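Brallari Mill Open Day, or How I Spent Far Too Long Looking at Wool

Posted January 14, 2022

I've been meaning to write this one up since October and the photos have been sitting on my phone the whole time, so forgive me if I've got the order of things a bit muddled. The Brallari woollen mill does an open day once a year, and every year I find out about it the week after. This time my sister-in-law stuck the flyer on our fridge with two magnets and then rang to check I'd read it. I had. We went!

It's a bit of a drive from our place. You come over the hill past Fernden, where the bakery does a curried egg sandwich that I will defend to anyone, and then it's all paddocks until you see the sawtooth roof. Parking was in the bottom paddock, which had been mown but not recently, and I'd worn white sneakers like a complete goose. A kid in a hi-vis vest three sizes too big waved us into a spot next to a horse float.

Entry was $18 and that got you the tour, a cup of tea and a little hank of undyed yarn in a paper bag. I thought that was very fair. My sister-in-law thought the tea should have been separate and the ticket cheaper, and we discussed this for longer than it deserved.

Our guide was Lieven Bosman, who came out from Belgium to fix one loom and is still there. Lovely bloke, very dry, and loud enough to be heard over the machinery, which matters more than you'd think. He started us in the wool store, where the bales are stacked up to the rafters and the smell hits you before you're through the door. Lanolin, dust, a bit of sheep. I love it. The man behind me did not, and said so several times.

Lieven pulled a handful out of an open bale and passed it around so we could feel the crimp. Then he passed around a second handful from a different farm, and I'm ashamed to say I couldn't pick any difference, though I nodded along with everyone else. He reckons it takes a couple of years before your fingers know what they're doing. After that we all had beautifully soft hands for the rest of the day (and greasy phone screens, which explains a few of my photos).

Scouring is next, and they don't run it on open day on account of the hot water, so we walked along beside the long troughs while he talked us through it. Four bowls, each one cleaner than the last. Somebody asked where the grease goes and the answer went on for ages, taking in hand cream, rust-proofing and an argument with the council about a drain. I'd have happily heard more about the drain, to be honest. It sounded like a proper feud.

Then carding, which was my favourite. The carding machine is an enormous old thing with Chiang cast into the end plates, all rollers and wire teeth, and it was going flat out. Wool goes in one end looking like something you'd pull out of a pillow and comes off the other as a sort of mist. You want to put your hand in it so badly. There's a rail and a very stern sign. My sister-in-law held on to the back of my jacket, only half joking.

The spinning floor was the noisiest part and they hand out foam earplugs at the door. There are 328 spindles on the big frame, and I know that because it's painted on the side in lovely old signwriter's lettering with a gold shadow. Two women were walking up and down it joining broken ends, and I have never seen anyone do anything so fast with so little fuss. A twist, a flick, on to the next one. I tried to watch how it was done and still couldn't tell you.

Upstairs is the dye lab and it was much quieter. Tzu-hsuan Kwan looks after colour, and she had the whole bench covered in sample cards, with every shade the mill has made since the seventies. She'd put out a bucket of offcuts and asked us to match one to a card under the shop lights, then carry it over to the window and look again. Well! My perfect teal was nothing of the sort by the window. She said customers send blankets back over that, and she has to write them very patient letters.

I asked her which colour sells best, expecting navy or charcoal, and it's a mustard called Cleder. Apparently it was a mistake in the first place, a batch that went too yellow, and people wouldn't stop asking for it. I now own a Cleder scarf, so I can't say a word.

We had our tea in the old canteen, at long tables, with a choice of fruitcake or a very dense date loaf. I had both. The walls are covered in staff photos from the football days, and there was an older gent going from one to the next reading out names to his grandson, who was being extremely good about it.

The mill shop is where it all comes undone, of course. Seconds are kept in the back room and you have to ask. I found a king-size blanket with one pulled thread, marked down from $650, and I walked around with it over my arm for ages before putting it back. Then I went and got it again. It's on the bed now and the dog has claimed the bottom third. Knitting yarn was by the cone only, so if you just want enough for a beanie you'll need to go halves with someone.

A few things if you're thinking of going next time. Wear closed shoes, they will turn you away in sandals. Prams can't go upstairs, though there's a bench at the bottom and people were taking turns. The toilets are over the yard behind the boiler house and the queue was long by lunch. They take cards in the shop but the cake table was cash only, and I had to borrow $5 from my sister-in-law, who has mentioned it since.

We got away mid-afternoon, with the heater on and the whole car smelling of sheep. I'd planned to stop in at Fernden again for a sandwich to take home and they'd sold out, so it was toast for tea. I've wound the little hank into a ball and it's sitting in a bowl on the bookcase until I work out what you can make with that much wool. Coasters, maybe. Suggestions welcome in the comments!

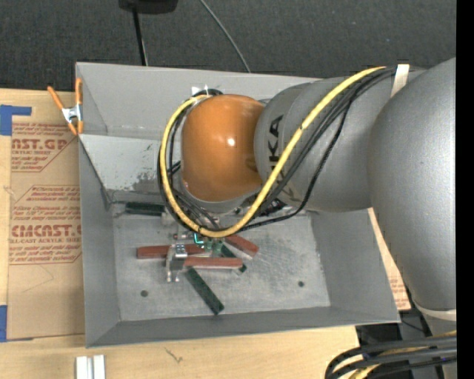 Robot arm reaching into a big grey metal bin.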